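Nesting container

A nesting container is an open box with sloping walls, so that empty ones fit inside each other. The slope is called the draft, and it also lets a molded box come free of its mold. Steeper walls hold more but stack less closely when empty.

Most are molded in polypropylene or polyethylene. A rim stiffens the top edge and gives the hands something to grip.
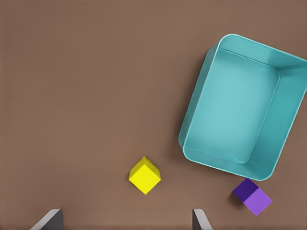 Containers that both nest and stack - usually by turning every second one end for end - are sold as stack-and-nest boxes.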